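Rarnico Gripper Guide
Section 7: Fault 241 - Fingers do not close
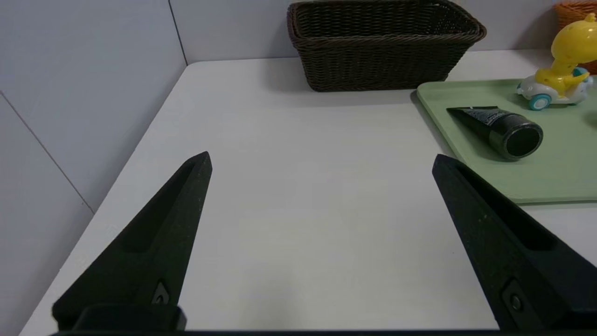
Béla Magyar reports that clearing the fault on screen does nothing if the fingers were stopped by hand, and that the arm has to be powered down first.

1. Press the stop button and switch off the arm.
2. Wait 50 seconds.
3. Check the screw on each finger. Tighten if loose.
4. Wipe dust from the grooves with a dry cloth.
5. Switch on and run the open-close test with nothing between the fingers.

CAUTION: Keep hands clear during step 5 - the fingers may move at once.

Note: If 241 comes back, stop work and order finger set 2266.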